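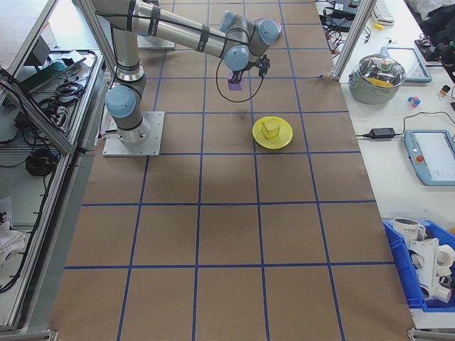

로봇팔과 노란 접시. 파란 테이프로 칸을 나눈 작업대.

해외에서 살다 온 사람이라면 한 번쯤 겪는다는 보증금 문제를 나도 겪었다. 돈은 돌려받았다. 다만 그 사이에 은행에 네 번 갔고 서류를 꽤 많이 만들었다. 비슷한 일로 검색하다가 들어오는 분이 있을 것 같아 순서대로 적어 둔다.

작년 봄까지 Bromum이라는 동네에서 방을 빌려 살았다. 계약 상대는 개인 집주인이 아니라 Paulauskas라는 임대 관리 회사였다. 나올 때 집 상태 확인도 문제없이 끝났고, 보증금은 현지 Clislow 은행 계좌로 돌려주겠다고 했다. 나는 그 계좌를 닫지 않고 귀국했다. 보증금이 들어오면 한국 계좌로 옮기고 그때 닫을 생각이었다. 금액은 우리 돈으로 200만 원이 조금 넘었다.

보증금은 4월에 들어왔다. 앱에서 입금 알림을 봤고 잔액도 확인했다. 바로 송금을 하려고 했는데 화면에 거래가 제한된 계좌라는 문구가 떴다. 잔액은 보이는데 이체도 안 되고 카드 결제도 안 됐다. 고객센터 채팅으로 물었더니 담당 부서에서 확인 중이라는 답만 왔다. 무엇을 확인하는지, 언제 끝나는지는 알려줄 수 없다고 했다.

일주일 뒤에 메일이 왔다. 주소지 확인이 안 되어 본인 확인을 다시 해야 한다는 내용이었다. 귀국하면서 우편물 주소를 한국으로 바꾼 것이 원인이었던 것 같다. 은행이 그렇게 말한 것은 아니고 내 추측이다. 요구한 서류는 여권 사본, 현재 주소가 영문으로 적힌 서류, 그리고 입금된 돈의 출처를 증명하는 자료였다.

여권 사본은 금방 끝났다. 주소 서류는 영문 주민등록등본을 냈는데 처음에는 반려됐다. 내가 앱에 등록한 주소의 표기와 등본의 표기가 달랐기 때문이다. 앱에는 동 호수를 앞에 썼고 도로명에 하이픈을 넣지 않았다. 앱 주소를 등본과 글자 하나까지 똑같이 고치고 다시 올렸더니 통과됐다. 띄어쓰기까지 맞추는 편이 좋다. 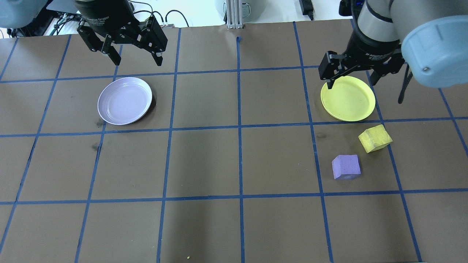

보라색 계열 접시 위쪽에 떠 있는 검은 그리퍼.

돈의 출처 자료가 제일 오래 걸렸다. 임대차 계약서만 있으면 될 줄 알았는데 은행은 내가 처음에 보증금을 낸 기록도 달라고 했다. 문제는 그 돈을 내 계좌에서 보내지 않았다는 점이다. 입주할 때는 아직 현지 계좌가 없어서 같이 살던 Illia Hrynyshyn이 두 사람 몫을 한꺼번에 냈고, 나는 나중에 현금으로 갚았다. 영수증 같은 것은 쓰지 않았다.

Illia에게 연락해서 사정을 설명했다. 고맙게도 당시 이체 내역을 찾아서 보내 주었고, 내 몫을 대신 냈다는 확인서에도 서명해 주었다. 확인서는 양식이 따로 없어서 내가 한 장으로 썼다. 들어간 내용은 두 사람의 이름과 여권에 적힌 영문 철자, 집 주소, 보증금 총액과 각자의 몫, 돈을 낸 날짜다. Paulauskas에도 메일을 보내서 퇴거 정산서를 다시 받았다. 여기는 답이 빨랐다. 정산서에 내 이름과 환급 계좌가 같이 적혀 있어서 이게 제일 도움이 됐다고 생각한다.

자료를 모두 올린 뒤 안내받은 처리 기간은 영업일 기준 5일이었다. 그 기간이 지나도 소식이 없어서 전화를 했다. 국제전화로 30분을 기다려서 상담원과 연결됐는데, 서류는 다 들어와 있고 담당자가 아직 열어 보지 않았다고 했다. 이때 정식 민원으로 접수해 달라고 했다. 민원 번호를 받고 이틀 뒤에 제한이 풀렸다. 민원 때문인지 원래 그때 풀릴 예정이었는지는 모르겠다.

그다음은 송금이다. Clislow에서 한국 계좌로 바로 보내면 수수료가 우리 돈으로 70달러어치쯤 되는 줄 알았는데, 안내표를 다시 보니 그건 창구 송금이었고 앱은 훨씬 쌌다. 그래도 환율이 좋지 않아서 결국 Wosano를 썼다. 가입할 때 또 여권을 찍어야 했지만 이미 파일이 다 있어서 어렵지 않았다. 처음에 소액을 먼저 보내 보고, 도착한 것을 확인한 뒤에 나머지를 보냈다. 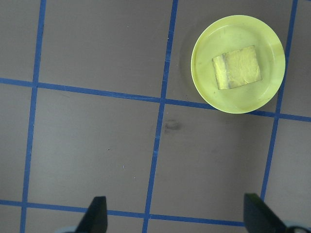 작업면 위의 파란 테이프 선.

그런데 이번에는 한국 쪽 은행에서 전화가 왔다. 해외에서 들어온 돈의 사유를 확인해야 한다는 것이었다. 영업점에 가서 정산서와 계약서를 보여 주었다. 처음 간 날은 신분증만 들고 가서 그냥 돌아왔고, 두 번째는 계약서를 파일로만 가지고 가서 출력해 오라는 말을 들었다. 세 번째에 서류를 냈고, 네 번째는 영문 이름 때문이었다. 한국 계좌에 등록된 영문 이름에는 띄어쓰기가 있고 여권에는 없었다. 창구에서 여권 기준으로 고치고 나서 입금이 됐다. 창구 직원은 친절했다. 다만 처음 전화할 때 필요한 것을 한 번에 말해 주었으면 좋았을 것이다.

지금 다시 한다면 이렇게 하겠다.

귀국 전에 은행에 주소를 바꿔도 계좌를 계속 쓸 수 있는지 글로 물어보고 답을 저장해 둔다. 나는 창구에서 말로만 듣고 나왔다.

보증금은 되도록 내 이름으로 낸다. 어쩔 수 없이 다른 사람이 대신 내면 그날 바로 메일로라도 기록을 남긴다. 갚을 때도 현금보다 이체가 낫다.

계약서, 정산서, 입금 내역은 한 폴더에 모은다. 현지 전화번호를 해지하기 전에 은행 앱의 인증 수단을 바꾼다. 이건 다행히 해 두었는데, 안 했으면 앱에 들어가지도 못했을 것이다.

Clislow 계좌는 아직 닫지 않았다. 잔액은 커피 한 잔 값 정도 남아 있다. 해지 신청을 하려면 우편으로 서명한 종이를 보내야 한다고 해서 출력만 해 놓았다. 보내고 나서 또 무슨 일이 있으면 이 글에 덧붙이겠다.

12월 26일 덧붙임: 해지 서류를 보냈다. 등기로 보냈고 아직 답은 없다. 댓글로 확인서 양식을 물어보신 분이 있는데, 개인정보를 지운 파일을 정리해서 다음 글에 올리겠다.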